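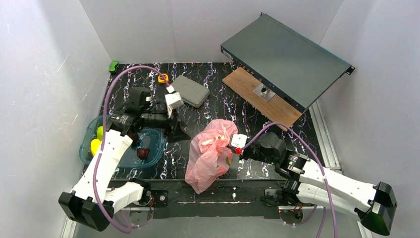 What does a reserve price do in an auction of old things? It sets the lowest figure at which the seller is obliged to part with the lot, and it is usually kept secret from the people bidding.

Leidy Ospina
Nov 1, 2022

Collecting and the Trade: notes for session 3

Read these before the seminar. Those who read them during the seminar will be easy to spot, as ever.

1. Estimate and reserve

Students mix these up every year. The estimate is printed in the catalogue and is the auctioneer's opinion, given in public. The reserve is a private agreement between auctioneer and seller. By custom the reserve sits at or below the low estimate. A seller who wants it higher should be talked out of it or sent home with the clock.

Estimates also work as bait. A low one fills the room. A high one flatters the owner and empties the room, after which the owner blames the weather.

2. The Listow bureau

We'll use this as our running case. A walnut bureau came up at the Listow spring sale in April, catalogued as "early 18th century and later". Please learn to fear those last two words. "And later" can cover a replaced handle, or everything except the handle.

Inside one drawer was the date 1721, cut with a knife. The vendor thought this settled the matter. Consider:
- who cuts a date into a drawer, and when
- whether the drawer began life in that bureau
- what the dovetails say (see last week's sheet)
- why the numerals were so very easy to read

It was lot 211. Bidding stopped short of the reserve and the lot was "passed", or "bought in", both polite terms for going back in the van.

3. Provenance

Provenance is the history of who owned a thing. It can be a run of receipts, letters and inventories, or it can be "from a country house", which describes a large number of objects and at least as many sheds.

Grade what you are given:
Strong — documents from the time that describe the piece closely enough to rule out its cousins.
Middling — an old dealer's label, a family photograph with the piece in the background.
Weak — a story told by a grandson.

The Varnorska silver is the one to remember. Its paperwork was perfect, and belonged to a different teapot. Somebody had matched the maker and the town and hadn't troubled with the weight. Always check the weight.

4. Fees

The hammer price is what the auctioneer calls out. The buyer pays that plus the buyer's premium, and tax where it applies. The seller receives the hammer price less commission, and often less charges for photography and insurance too. Work both ends of the sum before you say anyone has done well.

Exercise: the Doãn bowl was knocked down at £286. Take a premium of 25 per cent and a commission of 15 per cent, and ignore tax (a pleasure available only in exercises). Give the buyer's total, the seller's receipt and the gap between them. Most of you will find the gap larger than you would like.

5. Condition reports

Ask for one on every lot you mean to bid on. Phrases to translate for next week:
"wear commensurate with age"
"old repairs"
"sold as seen"
"some restoration to the rim"
"would benefit from attention"

The last appeared in the Cliritach catalogue beside a longcase clock with no movement. I bid on it. We will not be discussing that.

Bring a catalogue of your own choosing, with three lots marked whose descriptions you don't believe, and be ready to say why.

This site uses cookies to remember your preferences. By continuing to browse you agree to our use of cookies. Accept | Manage settings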